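Kapitel 7
Instandhaltung als Führungsaufgabe

Lernziele
Nach der Bearbeitung dieses Kapitels können Sie die Grundformen der Instandhaltung voneinander abgrenzen, die Kosten eines ungeplanten Stillstands den richtigen Kostenarten zuordnen und einen einfachen Wartungsplan auf seine Vollständigkeit prüfen.

7.1 Ausgangslage

Die Dalsgaard Verpackungswerke betreiben am Standort Plelik 2 Fertigungslinien für Faltschachteln. Im März fiel die ältere der beiden Linien während der Frühschicht aus. Die Störung selbst war nach 60 Minuten behoben. Bis die Linie ihre volle Leistung wieder erreichte, verging jedoch der größte Teil des Arbeitstages; fast 4.000 Schachteln mussten als Ausschuss gebucht werden. Der Kunde Galora erhielt seine Lieferung verspätet und machte die vertraglich vereinbarte Minderung geltend.

In der Kostenrechnung des Werkes erschien der Vorfall an drei Stellen: als Reparaturauftrag in der Kostenstelle Technik, als Materialverlust in der Fertigung und als Erlösschmälerung im Vertrieb. Eine Zusammenführung fand nicht statt. Die Werkleitung bezifferte den Schaden daher zunächst mit 3.000 Euro, dem Betrag des Reparaturauftrags.

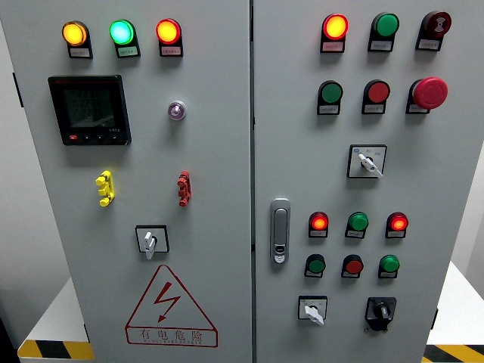

Tove Overgaard hielt dem in der anschließenden Besprechung entgegen, der Reparaturauftrag sei der kleinste Teil der Rechnung. Wer die Instandhaltung allein an ihrem Budget messe, werde sie jedes Jahr kürzen und den Verlust an anderer Stelle verbuchen, »wo ihn keiner mehr mit uns in Verbindung bringt«. Sie verlangte, Stillstände künftig unter einer eigenen Auftragsnummer zu führen, der sämtliche Folgekosten zugeordnet werden.

7.2 Begriffe und Abgrenzung

Unter Instandhaltung wird im Folgenden die Gesamtheit der Maßnahmen verstanden, die den funktionsfähigen Zustand einer Anlage erhalten oder wiederherstellen. Sie umfasst Wartung, Inspektion, Instandsetzung und Verbesserung. Die Wartung verzögert den Abbau des Abnutzungsvorrats, die Inspektion stellt den Istzustand fest und beurteilt ihn. Die Instandsetzung führt die Anlage in den funktionsfähigen Zustand zurück.

Von den Maßnahmen ist die Strategie zu unterscheiden. Bei der ausfallbedingten Strategie wird erst nach Eintritt des Schadens gehandelt, bei der vorbeugenden nach festen Intervallen und bei der zustandsorientierten nach Messwerten oder Inspektionsbefunden. Welche Strategie wirtschaftlich ist, hängt von den Ausfallfolgen ab und muss für jede Anlage gesondert entschieden werden. Abschnitt 7.3 stellt hierfür das Bewertungsschema Hesirico vor, das auch den Übungsaufgaben am Kapitelende zugrunde liegt.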